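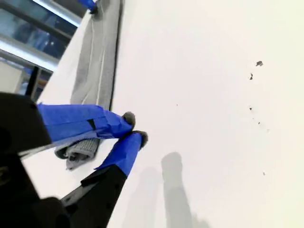
The Linen Cupboard
Hornavham Mending Circle newsletter, 10/1/22

Happy New Year to you all, and I hope the cupboards of Hornavham have recovered from December. Mine hasn't. We had both my sisters and their families to stay, with every bed in use and a mattress on the landing, and when they'd all gone home I found myself with a mountain of washing that took most of a week to get through, with the airer permanently up in front of the radiator and me edging past it sideways every time I wanted the kettle. But it did mean that every piece of household cloth we own went through my hands in a few days, and I thought that would make a good subject for the first letter of the year, especially as so many of you said at the last meeting that you'd like to talk less about jumpers for once.

So, towels. I know we've touched on them before. Igor Rutkowska brought in that lovely old roller towel from his grandmother's kitchen, which had been darned so often that there was more darn than towel, and we all passed it round and sighed over it. But we've never properly sat down and talked about the ordinary ones, the ones that hang on the back of the door and get used for hands, dishes, dogs and muddy knees.

I grew up in a house where towels had ranks. The best ones lived at the top of the airing cupboard, wrapped in an old sheet, and came down for visitors and for nobody else. Then there were the bath towels, which were ours, and the hand towels, which had mostly been bath towels in an earlier life and been cut in half and hemmed. Below those came face flannels (cut from hand towels), and below those a big drawstring bag on the scullery door which my mother called "the regiment", and which was simply everything else. If you spilled something you shouted for the regiment. I was quite old before I found out that other families just said "get a cloth".

I still more or less keep to her system, though I've let the best towels slip. It seems a shame to own a nice thick towel and give it only to people who stay two nights. What I have kept is the habit of moving things down a rank on purpose, once or twice a year, before they've got so thin that they're no good for the next job either. A bath towel that's gone see-through in the middle will still give you good cloth at both ends, but only if you catch it in time.

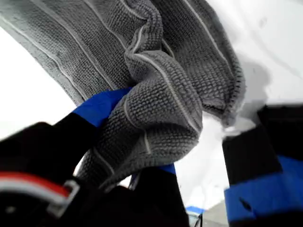 Deciding when to catch it is the hard part, and it's the question I get asked most. My own rule is to look at the edges first and the middle second. Hold the cloth up to the window and you'll see straight away if the middle has gone, because the light comes through it in a patch, usually wherever it sits over the rail. Edges are slower and sneakier. Take the grey waffly one in the photograph, with the thin pale lines running down its length: the body of it still has all those little raised loops, but one edge has gone fuzzy, with whitish ends sticking out every which way. I wouldn't demote a cloth for that. I'd trim the whiskers with small scissors (never pull them, please, however tempting!), turn the edge over twice and hem it, and expect to have it in the kitchen for a good while yet. A pale thread would do nicely on one like that, as it would sit in with the lines.

On the subject of thread, do use cotton if your towel is cotton. I've been guilty of grabbing whatever was already in the machine, and I have a hand towel with a puckered end to show for it, where the cloth shrank in the hot wash and the polyester didn't. And wash a new towel a couple of times before you do anything to it at all. I once put a beautiful bias binding round a brand-new bath sheet as a wedding present and it came back to me the following summer looking like a lettuce. The bride was very kind about it.

For turning an edge by hand, I'd suggest the following, and I do mean suggest, as I know some of you learnt it differently and will tell me so at the tea urn. Trim the fraying back to the first thread that runs unbroken from one side to the other. Fold over a narrow strip and press it hard with a steam iron. Fold again, press again and pin it closely, much more closely than you would for a shirt, as looped cloth does love to creep about under your fingers. Then use a small slanting hem stitch, going through the base of the cloth and not just catching the tops of the loops. Stitches in the loops look perfectly sound until the first time somebody wrings it out. If the folded edge is too bulky to get a needle through, and with the really plush sort it often is, forget the second fold and bind it with cotton tape. Ziółkowski in the market arcade has tape in white, cream and a rather nice slate colour for £2 a card, and he'll cut you a shorter length if you ask.

On a machine it's all a good deal quicker, but lengthen your stitch, go slowly over the corners, and have a brush handy for afterwards. You would not believe the fluff. Covadonga Aranda did a whole set of bath towels on her Prosis before Christmas and says that when she took the plate off there was a thing underneath it the size of a mouse. 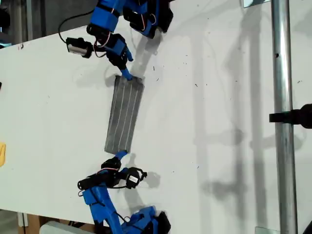

She has also got very good at patching, and has promised to show us in the spring. Her method is to put the patch on the back, cut from a thinner towel than the one being mended, and stitch it down in long wandering lines all over, so you get a sort of quilted place with no hard edge to it. I'd always put mine on the front and gone round the outside in blanket stitch, which looks cheerful but does leave a ridge, and a ridge is not what you want when you're drying your face on a cold morning. I've tried hers on one of our old green ones and I'm quite converted.

Now, a word about softness, as several of you have written to me complaining of towels like toast. I'm afraid the first thing I'd look at is how much powder you're using. We live in a hard water area here and it's very natural to keep adding a bit more, and then a bit more, but what doesn't rinse out stays in the loops and dries stiff. Try halving it for a month. Leave out the fabric conditioner altogether as well, for it coats the cotton and then the towel just pushes the water around you. Give each towel a really good snap before you hang it, the way you'd shake out a rug, and another when you take it down. It lifts the loops, and it's also very satisfying if you've had a trying day.

As for buying new, I get asked what weight to look for, and the answer depends such a lot on your house. We have no tumble dryer and a bathroom window that sticks, so for us 500 gsm is as heavy as I'd want to go, and for the kitchen I like a waffle weave, which dries far faster than terry and takes up less room in the drawer. My cousin has a warm utility room and swears by great fluffy things that weigh as much as a cat. Do feel the hem before you buy, wherever you go. If you can slide a fingernail under the stitching in the shop, you'll be re-hemming it by the summer.

When a towel truly has come to the end, and even the regiment won't have it, there are still a few places for it to go. I roll mine up and stitch them into an old trouser leg for a draught excluder. Squares folded in four and quilted through make a decent pot holder, so long as it's all cotton. And the animal shelter on the Gresadier road is always glad of clean towels in any state, holes and all, though they've asked me to say no duvets or pillows, please, as they have nowhere to put them.

At our next meeting we'll be doing edges, by hand and by machine, so do bring a towel or a tea towel that's begun to fray, washed if you can manage it. Bring small sharp scissors too. I'll have pins, needles and a big cone of unbleached cotton with me that is meant to be 1,000 metres and will see us all out. It's £5 at the door as usual, which includes tea and whatever cake has turned up, and if you've never been before then do come and sit by me, as I'm nearest the heater.

Igor has asked me to add that he is still looking for the lid of the blue button tin. It's round, with a dent in it, and he thinks it may have gone home in somebody's workbag after the December meeting.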